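7月の金曜、Sadov にある Brerkonov の中古機器再生工場を見学した。前半が受入と保管、後半がデスクトップ機の分解工程で、本稿は後半に重点を置く。ノート機とプリンタの区画は時間の都合で通過しただけなので書かない。

## 受入と保管

案内は工程管理の Defne Akgül 氏。受入口は建屋の北側にあり、パレット単位で搬入された筐体は外装の型番を控えたのち、管理票を貼られて棚に入る。管理票は側板ではなく背面に貼る。側板は分解時に外して別の台車に載せるため、票が本体から離れてしまうからである。以前は側板に貼っていて、戻し間違いが続いたという。

前月のデスクトップ機の受入は732台。うち再販に回るのは一部で、残りは部品取りか素材回収になる。比率は公表していないとのことで、聞けなかった。

保管棚は入荷日順で、機種順には並べていない。同一機種をまとめたほうが分解の段取りは楽なはずだが、長く残る機体が出るのを嫌ってこうしているとの説明だった。電池の入ったまま保管する期間に社内の上限があり、そちらが優先される。棚の管理には Quintero という在庫ソフトを使っていた。画面を少し見せてもらったが、項目は型番、入荷日、棚位置、外観区分、備考だけで、備考欄の書き方は担当者ごとにかなり違う。「側板きつい」「ねじ欠」「前面爪折れ」といった短い語が並んでいた。

## 分解台

分解区画の台は二列で、通路を挟んで向かい合う。台面には導電性のマットが敷かれ、接地線は台の脚に沿って床側へ落としてある。マットの抵抗値は始業時に測り、記録紙に残す。見せてもらった記録紙には測定値のほかに湿度の欄もあったが、空欄の日が目立った。湿度計の校正が切れている間は記入しない運用だそうだ。

筐体は横倒しにし、開口側を上に向けて作業する。縦置きのままでは基板上の小さいコネクタが抜きにくく、外したねじが電源の陰に落ちる。側板を外した直後に行うのは次の確認である。

- 電源コードが抜けていること
- 背面の管理票と Quintero の型番が合っていること
- 内部に異物や液体の跡がないこと
- 電解コンデンサの頭部に膨らみがないこと

最後の項目で引っかかった機体は再販の流れから外れ、その場で票に斜線が入る。基板を外してから判定すると、それまでの作業が無駄になる。

## 配線

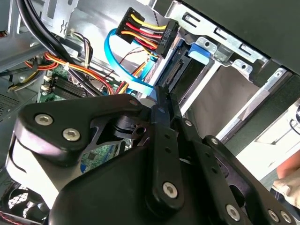

*開放した筐体の内部。電源線の束は白い結束バンドでまとめられ、その下に緑色の基板とフィン付きの黒いヒートシンクがある。*

見学中にいちばん時間を取られていたのは、ねじでもヒートシンクでもなく配線だった。赤、黄、橙、黒の電源線が束になって基板の上を斜めに渡り、それとは別に黒い太いケーブル束が弧を描いて下りてくる。茶、紫、赤の細い線も基板側から立ち上がって輪になっている。どれを先に抜くかで、後の手数が変わる。

工場の手順書では、細い線を先に外すことになっている。細線のコネクタは保持力が弱いので、太い束を動かした拍子に斜めに引かれ、ピンを曲げることがある。曲がったピンは直せるが、直した基板は再販品の区分が一段下がる。このため手順書には「太束は最後まで動かさない」とあり、この行だけ太字になっていた。

結束バンドの扱いは意外に細かい。分解後も電源ユニットを同じ筐体で使う場合は切らない。切ると束が広がり、側板を閉じるときに挟む。電源を単体で評価に回す場合だけ切り、切り口はニッパの平らな面を線の反対側に向けて落とす。切った片は台上の小皿に入れ、作業終了時に皿の中身を確認する。片が筐体の中に残ると、輸送中にファンへ入ることがある。

灰色の金属ブラケットには、波形の小さな抜き加工があった。ドライブベイの周辺はこの種の板金が多く、端面の仕上げは機種により差が大きい。手袋は薄手の耐切創品で、指先だけ導電性の素材になっている。厚手のものではコネクタの爪の感触がわからなくなるらしい。

ドライブ側のコネクタは、線ではなくハウジングを持って抜く。当たり前の話だが、手順書には線を持って抜いた結果の不良写真が貼られていた。端子が半分抜けて、ハウジングの中で斜めになっている。外からは正常に見えるので、通電試験で初めて見つかる。

## 基板の点検
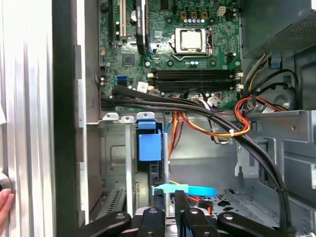 最終更新:7月(「基板の点検」に追記、誤字修正)

基板の点検は上から下へ、決まった順で見る。Akgül 氏の説明を聞きながら、手元の一枚に当てはめて控えた。

**CPU ソケット。** 銀色のプロセッサが装着されたままで、金属の保持枠とレバーで押さえられている。レバーは右側に沿う形。点検ではまずヒートスプレッダの表面を見て、熱伝導グリスの残り方を確かめる。固着した古いグリスは溶剤を含ませた布で拭き、こすり落とさない。粉がソケットの縁に入ると除去に手間がかかる。プロセッサを外すのは型番の刻印が読めない場合と、部品単体で出荷する場合に限る。ソケットのピンや穴に触れる回数は少ないほうがよい。

**電源回路の周辺。** ソケットの上側に、頭部が青みのある銀色をした小さな円筒形のコンデンサが一列に並ぶ。右上には白い四ピンの電源コネクタ、その脇に茶と金の角形部品が三つ。側板を外した直後の確認とは別に、ここで斜めから光を当ててもう一度見る。真上からの照明では、頭部のわずかな膨らみが反射に紛れる。コネクタは樹脂の変色も見る。抜き差しの跡より、熱による黄ばみのほうが判定に効く。

**メモリスロット。** 黒いスロットが四本、間隔を詰めて並んでいる。モジュールは入っていない。右端に小さな白いラッチがある。点検では空のスロットの溝に埃がないかを見て、ラッチを一本ずつ開閉する。樹脂が古くなっていると根元で折れるため、開く向きに力を足さず、止まった位置で離す。ラッチが折れた基板でもメモリは認識することが多いが、Brerkonov では再販しない。輸送の振動で浮いた事例があったためだそうだ。

**拡張スロット。** 左端に幅の狭い黒、その隣に白い PCI、右に長い黒の順。長いほうには白い印刷シールが沿って貼ってある。シールは剥がさない。位置を読み違えると、後で同型の基板と照合できなくなる。PCI スロットの付いた基板には今も引き合いがあり、計測器や加工機の制御カードを動かし続けたい客が買っていく。工場としては古い世代の基板だが、単純に年式で値段が決まるわけではないようだ。

**電池。** コイン形の電池は白いスロットと長い黒スロットの間、ホルダに収まっている。抜く工具は樹脂製のへらで、金属ピンセットは禁止。取り出した電池は電圧を測り、合格でも再使用せず回収箱に入れる。では何のために測るのかと聞くと、消耗が進んだ基板は設定が初期化されている可能性があり、後の試験で時刻や起動順の異常が出たときに切り分けの材料になるからとの答えだった。測定値は Quintero の備考欄に入れる。専用の項目はない。

**ストレージ端子。** 青い SATA ポートは、角形の黒いチップの左下にある。その右の小さな白いラベルは、控えた時点では文字を判読できなかった。ポートは内側の L 字形の樹脂が欠けやすい。ここはルーペで見る。

点検済みの基板は帯電防止袋に入れ、棚番号863の区画へ運ぶ。袋の外に貼る票は背面の管理票の写しで、新しい番号は振らない。番号を振り直すと履歴を追うときに二段引きになる、という考え方は以前見学した別の工場と逆だった。どちらがよいかは量によるだろう。

## 通電試験

試験区画では Sidetti という治具を使っていた。基板を載せる枠に電源と表示器を組み合わせた社内製の台で、枠の支柱は基板の取付穴に合わせて動かせる。支柱の先端は樹脂で、裏面の半田に金属が当たらない。

試験は最小構成から始める。基板、プロセッサ、メモリ一枚で起動を確認し、その後でスロットを順に差し替える。全部を挿して起動しない場合に一つずつ抜いていく方法よりも時間はかかるが、不良スロットの記録が残る。所要時間は一枚あたり約2分と聞いた。起動が速い機種での値で、メモリの初期確認が長い機種ではそれより延びる。

試験で不合格になった基板の扱いは三通り。コネクタや電池ホルダの交換で直るものは修理台へ、直らないが部品に価値のあるものは部品取りへ、残りは素材回収へ回す。修理台は見学時に稼働しておらず、工具の配置だけ見た。半田ごてのほか、ラッチ部品を入れた小箱が機種別に並んでいた。前述のとおりラッチ折れの基板は再販しない決まりなので用途を尋ねたところ、社内の試験用基板を直すための在庫だった。

## 質疑から

- ファンとヒートシンクは分けて保管するか。原則として組のまま。固定爪が機種ごとに違い、分けると合わせ直しに時間がかかる。
- ねじは元の筐体に戻すか。戻す。インチとミリが混在する筐体があり、皿を共有しない。
- 清掃はどの段階か。配線を外した後、基板点検の前。圧縮空気を使い、ファンの羽根は回らないよう押さえる。
- 前面パネルの細線の配列は記録するか。再販機のみ記録する。極性のある表示灯の線で間違いが多い。

## 控え

配線の取り外し順とラッチの点検方法は、そのまま自分の作業場にも持ち込める。結束バンドの片を皿で管理するのは来週から試す。棚の並びを入荷日順にする件は、こちらでは保管期間が短く、効果が読めないので保留。

電源ユニットの単体評価は別棟で、今回は入れなかった。負荷試験の条件表は後日送ってもらうことになっている。届いたら配線の節に足す。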